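# 共用活动室整修进展报告（致 Lambert 基金）

各位 Lambert 基金的朋友，您们好！又到了跟大家汇报的时候。

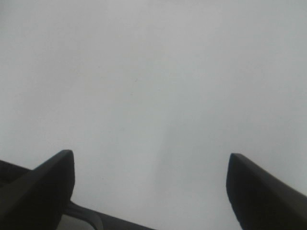 **Westby 社区之家 项目统筹**

5月16日 星期三

上次写信还是二月，那时候屋里还堆着旧柜子，墙面也没动，我在信里絮絮叨叨讲了许多打算，自己回头看都有点不好意思。这回总算有些实在的进展可以讲，不过我话多的毛病没改，还请多担待。

## 颜色终于定下来了

整间屋子定的是一种浅浅的冷灰色。为了这个颜色，我们来来回回商量了好几个礼拜：有人喜欢米黄，觉得暖和；有人想要原来那种淡绿，说看惯了，换掉舍不得。后来把几张色卡贴在门边，请进进出出的街坊随手写意见，一共收回来50张小纸条，有写一个字的，也有正反面都写满的（还有一张画了只猫，我留着了）。浅灰得的票最多，尤其是晚上来上书法课的几位，说灰底子衬宣纸好看，眼睛也不累。

涂料用的是 Brimer 的哑光内墙漆，第一批到货的时候色号弄错了，比色卡深了一截，我们退回去重新调，前后耽搁了11天。当时心里很急，怕赶不上夏天的课，好在供货那边态度很好，运费也没有再跟我们算。

## 旧墙皮和打磨

花时间最多的其实是刷漆之前的功夫。靠水房那面墙早年返过潮，老墙皮一碰就往下掉粉，师傅建议全部铲掉，重新批腻子。我们原先的预算里只算了局部修补，这一项就多出来一笔。想了想，与其过两年再请人来一遍，不如这次做透，于是从家具那一栏里挪了200元补砂纸和遮蔽胶带，大头的人工费还在原来的墙面款项里，没有超。

打磨那几天灰大得很，书架全用旧床单罩了起来，走廊里还是落了一层。隔壁棋牌室的老先生们倒是一句抱怨都没有，天天端着茶杯过来看进度，看完还要点评几句，热闹得像工地上多了一班监理。

## 钱花在哪里

这一期的支出里，涂料和底漆合计321元，单据已经扫描好，随报告一起寄上。人工费分两次付，第一次已经结清，第二次要等大家一起验收过了再付。Ruvton 的灯具还没有下单，我想等墙面的事全部了结，再看晚上的光线够不够，免得买早了不合适。上次您们来信提醒，灯的位置最好跟桌子一起考虑，这句话我记着呢，已经写在平面图边上了。

## 还没做完的

踢脚线还差一段，窗台下面要补一道收口。挂画的轨道也没有装，书法课和摄影小组都想要墙面展示作品，两边各有各的主意，一边想挂得高些，一边想挂到小朋友也看得清的高度，我打算把两边请到一起喝杯茶，当面量一量再定。

储物柜的事也要向您们请示一下。原计划买新的，可是旧柜子里有两个骨架还很结实，擦干净换个门板，完全能用。省下来的钱，我们想拿去添几把轻便的折叠椅，现在的椅子太沉，年纪大的街坊搬起来吃力，每次活动散场都要等人帮忙。如果您们觉得可行，回信里说一声就好，我再把细目补过去；如果觉得还是按原计划稳妥，我们也照办。

## 接下来

收口和踢脚线做完以后，先通风，再把书架和桌子搬回来。书法课暂时还在楼上的小房间上，挤是挤了点，大家的兴致倒没减，上周还有新面孔来报名。等桌椅摆好了，很想请您们来坐坐，茶是现成的，点心我来准备！

附件：涂料及底漆单据扫描件、人工费第一期收据、活动室平面图（改过的那一版，请以这份为准）。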